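January 20, 2019

Sunday, finally, and my feet are up. I meant to write all week and every night I got as far as finding the pen.

So the winding machine from Drastow is in. It's been in for nine working days now and it takes the long straight runs, the cutting and the stripping, all the stuff that used to fill my mornings. Ifeanyi gave us a little speech on day one (he'd ironed a shirt for it!) and said none of us would lose hours, and so far that's true. It did 600 lengths before lunch on Tuesday. I used to be proud of a lot less than that, and I stood there with my coffee feeling a bit silly and a bit relieved, both at once.

What's left for us is the fingers part. The short pieces, the bends, the ends that need twisting and tucking, everything the machine either drops or mangles. Efe calls it "the crumbs." I like the crumbs! It's quiet, you get a bench and a coil and you just go.

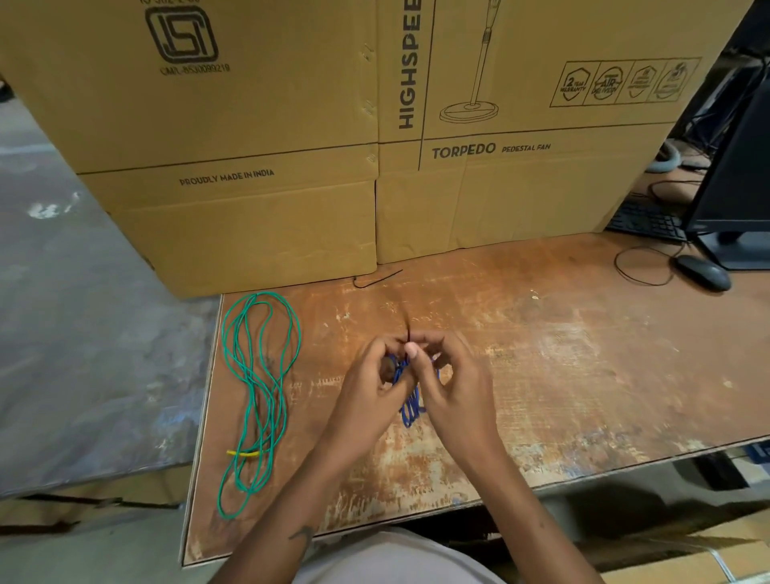 Vol. 2, page 37

Still the same notebook, I see, and it's filling up faster than the first one did. Too much to complain about, Mom would say.

Where was I. The bench. Blue wire and green wire all week, and the fan boxes standing at the back so I've been reading TORPEDO PEDESTAL FAN over and over until the words stopped meaning anything. I caught myself humming it on the bus.

The thing I didn't expect is how much I miss the talking. When we all did cutting together Chiyo would be telling us about her sister's wedding and you could answer without looking up, since cutting is the same cut all day long. Now she's over minding the machine, with the ear protection on, and I wave at her like she's on a boat. She got a raise for it, and she earned it, she did the whole two-day training while the rest of us were hiding from it. But she told me Thursday she's bored out of her mind. She watches a green light. When it goes amber she opens a door, pulls out a snag and closes the door again.

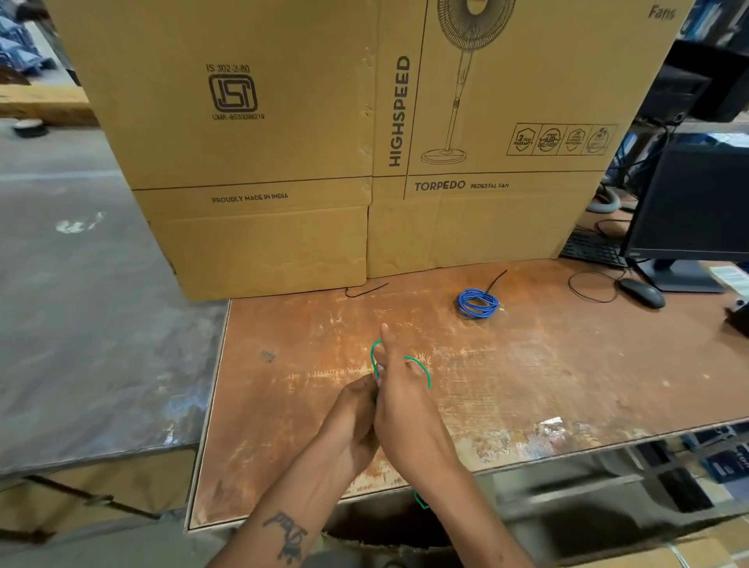
My thumbs are another story. Before, I'd twist for an hour and then go cut for an hour, and it evened out. Now it's twisting straight through, and by Friday I couldn't get the lid off the pickles. I asked Ifeanyi if we could swap around, me on the machine some afternoons and Chiyo back with us, and he said he'd think about it, and wrote it on his hand. We'll see if he washes.

Kayode thinks they'll buy a second machine by summer, one that does the bends too. Maybe. I've seen the first one try to pick up a loose end and I'm not packing my locker yet. But I did lie awake over it on Wednesday, I'll admit that here.

Laundry's done. Giorgia wants to go for soup at six and I haven't found my other boot.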